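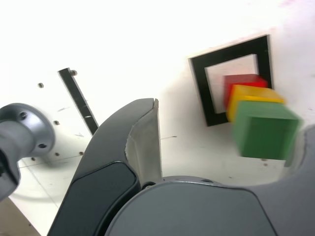
Most claims that a machine can tidy a room or clear a workbench rest on a chain of small steps, and the weakest step sets the limit. Picking up a mug is close to solved when the mug stands alone. Putting it down inside a marked place, beside other objects, is less settled. We therefore study placing and stacking on their own, before any kitchen or parts bin is involved. Colored cubes and a square with a thick black border, as in the view along the finger with red, yellow and green cubes close together, give us a version of the chore that can be scored without argument. The finger itself hides a good deal from a camera mounted near the wrist, and methods that read only that view must act on partial information.

Papers > Manipulation > Household and Shop Tasks > Section 4

4. From Blocks to Chores

4.1 Task

The policy is asked to build a stack inside the square. A trial counts as a success if the stack stays up after the fingers open and the bottom cube does not touch the border. We ran 475 trials with the Sonis controller, each limited to 45 seconds. Start positions were drawn from the Sikley layout list. Figure 2 shows a yellow-orange cube on a red one inside the square, with the green cube apart on the table.

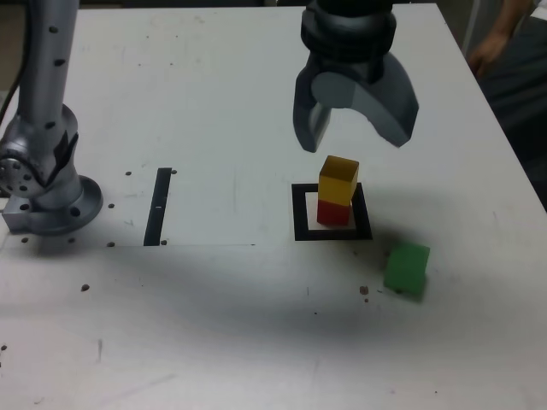
L. Nguyen-Tran

Figure 2. Two-block stack with the fingers open. The third cube lies outside the square.

4.2 What the task leaves out

Cubes have flat faces and do not spill, bend or break. A shelf of canned goods comes near to this. A sink of dishes does not, and neither does a drawer of mixed fasteners. In the Pruvetti shop trials, the same controller handled boxed parts well but failed often on bagged ones, mainly when the bag shifted in the grasp.

We also saw errors that would matter little on a table and a great deal in a home. The arm sometimes let go slightly early, so that the top cube landed off center. With a full glass, that is a failed chore. Our scoring rule does not record it, and a stricter rule is needed before these results are read as evidence about housework.

Print this page | E-mail this page

Contact | Copyright | Back to top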